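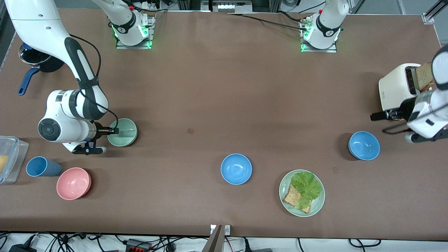 Werkberg 手持撞击盾，适用于英式橄榄球的冲撞、清理拉克和持球突破训练。现售款为改版后的型号，外套面料和背面把手都有改动，泡棉芯沿用旧款。旧款外套与新款泡棉芯通用，已经购买过旧款的球队可以单独订购外套。

## 型号

撞击盾按使用者体型分为少年、标准、加厚三种。

| 型号 | 适用对象 | 外形 | 备注 |
|---|---|---|---|
| 少年型 | 小学及初中队 | 直板 | 把手间距较窄，芯材较软 |
| 标准型 | 高中、大学、业余俱乐部 | 直板，上缘略弯 | 销量最多，配件最全 |
| 加厚型 | 成年前锋组 | 弧面 | 重量较大，不适合长时间手持跑动 |

选型时主要看持盾的人，其次看冲撞的人。持盾者双臂穿入把手后，盾面上缘应在锁骨附近，下缘应能盖住大腿上部。上缘高过下巴会挡住视线，也容易在受力时向上顶到面部，这种情况请换小一号。如果队里身高差别较大，建议标准型和少年型混买，不要全队统一用一个型号。

加厚型主要供成年前锋练近距离冲撞。后卫线的练习要边退边接触，用标准型更顺手。

## 结构

**泡棉芯。** 双层复合，受撞面为较软的缓冲层，背面为较硬的支撑层。两层热熔贴合，不用胶水。软面朝外，硬面靠身体一侧，装套时不要装反。芯材硬面印有 Clonex 字样，看得到字的一面朝把手。

**外套。** 1000D 涂层布，Clonex 供料。旧款用的是光面布，雨天表面偏滑，新款改为细纹面。颜色有深蓝、红、黑、黄四种，同一张订单可以混色。标准型可在正面丝印队徽，见后文“定制”。

**把手。** 背面有 2 条宽织带把手，一条固定，一条可调。旧款两条都是固定的，臂长不同的人轮换时很不方便。可调把手的余带要塞回带套内，不要留在外面，训练中容易勾手指。

**拉链与透气孔。** 拉链在底边，外有翻盖。两侧各有一排透气孔，受撞时排气用，也用来散潮气。透气孔不要用胶带封住，封住后盾面会变硬，接缝处容易开线。

**底边护条。** 撞击盾经常立在地上，磨损最快的是底边两个角。新款在两角加了一层护条，护条缝在外套上，不能单独更换。

## 适合的练习

- 单人低位冲撞，持盾者原地站稳或后退一步卸力
- 拉克清理，两名持盾者模拟防守方
- 持球突破后倒地传球
- 前锋短距离连续接应，几面盾排成通道
- 热身阶段的轻度肩部接触

不适合的用法：

- 当作擒抱垫放倒在地上反复跳压。地面擒抱请用 Bezerra 立式擒抱柱或落地垫
- 固定在墙面或立柱上作防撞护垫
- 多人同时冲撞一面盾
- 斯克兰推顶。芯材不是按持续推力设计的，时间长了会从中间折弯

## 使用方法

1. 检查拉链是否拉到底，翻盖是否扣好。
2. 双臂穿过把手，手掌握住靠外侧的一条，不要只用手指勾住。
3. 调节可调把手，以前臂贴住盾背、不晃动为准。
4. 两脚前后站开，膝盖微屈，盾面略向前倾。
5. 与冲撞者先约定接触的一侧肩膀，再开始练习。
6. 每组结束后换人持盾。少年队建议由教练或年龄较大的队员持盾。

冲撞者应当用肩部接触盾面，头放在一侧，眼睛看前方。不要低头，也不要用手臂直接砸。教练带新队员时，先从走步接触开始，再到慢跑，最后才放开速度。

手表、戒指、手链在训练前摘下，既容易伤人，也会划破面料。鞋钉不要踩在盾面上。

## 清洗与存放

平时用湿布擦掉泥土即可。泥多的时候先晾干，用软毛刷刷掉，再用清水冲。可以用中性洗涤剂，不要用漂白水、酒精和含溶剂的去污剂，涂层会发白起皱。

外套可以拆下手洗，水温以手感不烫为宜。不要机洗，不要甩干，不要放进烘干机。洗完后里面朝外挂在阴凉处，干透再装回。芯材不要泡水。如果雨中训练后芯材受潮，拉开拉链，把芯材抽出来立着晾，不要放在暖气片旁边，也不要在太阳下暴晒。

存放时立放或平放都可以。平放叠放不要超过 8 面，再往上最下面一面会压出痕迹，尤其是少年型。加厚型因为有弧度，叠放时要同向，不要面对面扣着放。长期不用时，把可调把手松开。

冬天气温低时芯材会偏硬，刚从室外库房拿出来的盾不要马上用于全速冲撞，先在室内放一段时间，或者用轻度接触练习过渡。

## 包装与配件

单面出货时附：

- 撞击盾（芯材已装入外套）
- 中文使用说明
- 把手余带套

可另购的配件：

| 配件 | 适用型号 | 说明 |
|---|---|---|
| 替换外套 | 全部 | 下单注明型号和颜色 |
| 替换芯材 | 少年型、标准型 | 加厚型芯材需返厂更换 |
| 可调把手套件 | 标准型旧款 | 需自行缝制或交修鞋店缝制 |
| 网布收纳袋 | 少年型、标准型 | 抽绳收口，带背带 |
| 修补片 | 全部 | 背胶，用于小面积划破 |

修补片只能贴在平整处。接缝、拉链边和把手根部开裂的，贴上也不牢，请更换外套或送修。

## 定制

标准型和加厚型可以印队徽、队名或号码。印刷位置在盾面正中，单色或双色。请提供矢量文件，只有照片或截图的，需要另外描图，描图费用按图形复杂程度报价。

印刷颜色会受底色影响，黄色底上的白字不太清楚，黑色底上的深蓝字也一样，建议选反差大的颜色。打样图确认后排产，确认之后不能再改尺寸和位置。细纹面上印很细的线条会断，字体笔画过细的我们会在打样时提出来。

印好的撞击盾不接受无理由退货，质量问题除外。

## 供货

由 Devard 仓库发货。深蓝和红色常备现货，黑色和黄色数量较少，下单前请先询库存。

加厚型目前缺货，下一批 5 月到仓，现在可以预订，到货后按付款先后发出。预订期间可以改色，也可以改为标准型，差价多退少补。

撞击盾体积大，单面走快递，整批走物流。物流件送到指定地址楼下，不含搬运上楼。学校和俱乐部请留一个工作日白天能接电话的联系方式，送到时没有人签收的，二次派送费用由收货方承担。

收货时请当场看外包装。纸箱破损不一定影响产品，但如果箱内外套有划口或拉链变形，请拍照并在签收单上写明，然后联系客服。签收后才发现的运输损伤，处理起来会慢一些。

## 保修

保修期 2 年，从签收日算起，凭订单号办理。

保修范围：

- 接缝开线
- 拉链损坏
- 把手织带断裂或根部脱开
- 芯材两层分离

不在保修范围内：

- 底边磨损和表面擦痕
- 鞋钉、金属饰物造成的破口
- 用于斯克兰推顶或地面跳压造成的变形
- 洗涤剂造成的褪色、发白
- 自行改缝把手之后出现的问题（用原厂套件改装的旧款除外）

送修前请把外套擦干净。带泥寄回的，我们会先清洗再检查，时间往后顺延。

## 常见问题

**旧款外套还能买到吗？**
光面布外套已经停产，替换外套统一为新面料。尺寸没有变，装在旧芯材上可以正常使用，颜色与旧款略有色差。

**能不能用在美式橄榄球训练上？**
可以用于轻度阻挡和持球通过练习。佩戴头盔和护肩冲撞时，面料磨损会快很多，这种用途请选加厚型。

**下雨天能用吗？**
可以。用完后按前面的方法晾干。连续几天雨天训练的，最好备一套替换外套轮着用。

**芯材用久了变软，怎么判断该不该换？**
把盾平放，用膝盖在正中压一下再松开。凹痕很快恢复的可以继续用，恢复很慢或者压下去能明显感觉到地面的，应当更换。把芯材抽出来看，如果中间有横向折痕，也应当更换。

**少年型能给成年人用吗？**
不能用于成年人的全速冲撞。芯材偏软，持盾者会直接受力。

**颜色会不会褪？**
长期放在室外会褪，红色比较明显。放在库房里基本没有问题。

**新盾有气味怎么办？**
拉开拉链，在通风处放几天。

## 更新记录

3月24日（星期日）：更新加厚型到货时间；配件表增加可调把手套件；删除光面布外套的订购选项。

## 相关产品

- Bezerra 立式擒抱柱，底座可注水
- Bezerra 落地擒抱垫
- Werkberg 训练背心，双面两色
- Werkberg 球门柱护垫，方柱、圆柱两种

批量采购、学校招标所需的报价单和盖章文件，请在订单备注中写明单位全称、税号和需要的文件名称，客服收到后会通过邮件回复。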